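Notebook > Sound > Rehearsals

October 12, 2022

Ran the Osoneck set twice with Reece on drums. Kick mic still booms in the second song, so I cut the low end and moved it back 5 inches.
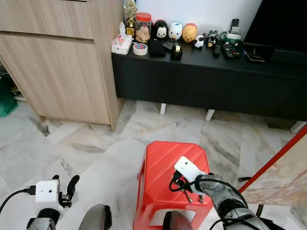 Vocals next. Liudmyla wants less reverb for the Drarkgate show - fine by me. Rough mix played off a laptop in the TV room, next to the gold trophy and the cookie jar, and the bass sounded thin there. Radek to retake 2 songs.
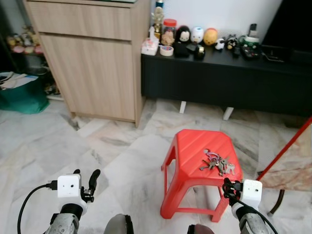
Keys on the red stool.

Load-in list goes to Normand, 19 lines so far.

2 comments | 5 shares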